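Das Harmonium im Flur

Seit November steht bei uns im Flur ein Harmonium, und seit November laufen alle, die zur Toilette wollen, seitlich daran vorbei. Ich hatte es mir kleiner vorgestellt. In der Anzeige stand »Zimmerharmonium, handlich«, und handlich ist ein sehr dehnbares Wort, wenn man es später zu viert durch ein Treppenhaus trägt. 100 Euro hat es gekostet, der Transport noch einmal deutlich mehr, und über die Reparatur reden wir weiter unten, wenn ich etwas Anlauf genommen habe.

Auf dem Schild über den Tasten steht in goldener Schrift »De Smet«, darunter eine Medaille, die so abgegriffen ist, dass man das Jahr nicht mehr lesen kann. Ich habe wochenlang gesucht und so gut wie nichts über die Firma gefunden (ein Eintrag in einem alten Musikalienkatalog, das war alles). Das hat mich erst enttäuscht und dann immer mehr gefreut. Man setzt sich ja anders an ein Instrument, über das man nichts nachlesen kann. Man muss halt hinhören.

Wer noch nie eines gespielt hat: Ein Harmonium hat Tasten wie ein Klavier, aber der Ton kommt von kleinen Metallzungen, die im Luftstrom schwingen, und die Luft macht man mit den Füßen. Zwei Schemel, links, rechts, links, rechts, immer schön gleichmäßig. Bei mir war das am Anfang überhaupt nicht gleichmäßig. Sobald links in den Noten etwas Schwieriges kam, blieb der linke Fuß stehen, und dem Choral ging mitten in der zweiten Zeile die Puste aus. Es klang wie jemand, der beim Treppensteigen telefoniert. Inzwischen geht es besser, auch wenn ich abends die Waden spüre.

Das Schöne ist, dass man mit diesen Füßen auch die Lautstärke formt. Es gibt einen Zug, die Expression, der den Magazinbalg abschaltet, und dann hört man jedes Zögern und jeden Nachdruck sofort im Ton. Ich habe als Kind Klavier gelernt und später ein bisschen Orgel, und bei beiden ist der Ton, wenn er einmal da ist, im Grunde aus der Hand gegeben. Hier kann ich einen einzelnen Akkord anschwellen lassen und wieder zurückholen, fast wie beim Singen. Ich habe an einem Samstag sicher den halben Nachmittag nur einen F-Dur-Akkord gespielt. Die Familie war begeistert, wie man sich denken kann.

Nun aber zur Reparatur. Dass der Balg ein Loch hatte, war schon beim Kauf zu hören, so ein leises Schnaufen unter allem. Dass auch zwei Zungen stumm waren, merkte ich erst zu Hause. Ich bin dann bei der Werkstatt Zirketa gelandet, die eigentlich Akkordeons macht, und dort war man sehr freundlich und sehr ehrlich: Das dauert. Die stummen Zungen waren zum Glück bloß verstaubt, ein Haar darunter genügt schon, dann schwingt nichts mehr. Der Balg dagegen musste neu bezogen werden, und am Ende standen 500 Euro auf der Rechnung. Ich habe geschluckt und bezahlt und es bis heute keinen Tag bereut — na gut, einen. 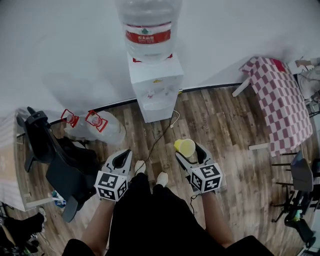 Eine Sache haben sie mir in der Werkstatt noch mitgegeben, und die möchte ich allen ans Herz legen, die mit so einem Instrument liebäugeln: Stellt es nicht an die Heizung! Das Holz arbeitet, die Dichtungen werden hart, und irgendwann heult ein Ton durch, sobald man nur den Fuß auf den Schemel setzt. Unseres steht jetzt an der Innenwand, und ich habe mir ein kleines Hygrometer danebengehängt, auf das ich öfter schaue als auf die Uhr. Im Januar war es so trocken, dass ich nachts nasse Handtücher über die Stühle gehängt habe.

Was man darauf spielt? Ich hatte zuerst nur Choräle, die liegen einfach gut unter den Fingern. Dann hat mir jemand aus unserem Chor ein Heft vom Verlag Stakier geliehen, 14 kleine Stücke, ausdrücklich für Harmonium mit geteilten Registern. Geteilt heißt, dass man die obere und die untere Hälfte der Tastatur verschieden klingen lassen kann, rechts also etwa eine Flöte und links etwas Dunkleres, Brummiges. Das siebte Stück ist mein liebstes, ein Wiegenlied, das gar nicht schwer aussieht und mich trotzdem seit Wochen beschäftigt, weil die Melodie einmal mitten über die Teilung hinwegwandert und dabei die Farbe wechselt. Beim ersten Mal dachte ich, ich hätte etwas kaputt gemacht.

Und dann gibt es noch die verrückte Idee mit Okolico. So heißt unser kleines Ensemble, Geige, Klarinette, Kontrabass und ich, bisher am E-Piano. Wir haben uns einmal in unserem Flur zusammengequetscht und zwei Tänze ausprobiert, der Bass stand halb in der Küche, und ich fand es wunderbar. Klarinette und Harmonium mischen sich so eng, dass ich manchmal nicht wusste, wer von uns gerade den oberen Ton hatte. Die Stimmung ist allerdings ein Problem, das alte Stück liegt merklich höher als wir anderen, und die Klarinette kann nur begrenzt nachgeben. Umstimmen ließe sich das, Zunge für Zunge, aber ich mag im Moment nicht nach dem Preis fragen.

Vorerst spiele ich also weiter allein, meistens nach dem Abendessen, mit dem Rücken zur Garderobe. Falls jemand von euch noch alte Harmoniumnoten im Keller hat, schreibt mir gern, auch wenn Seiten fehlen. Das Porto übernehme ich.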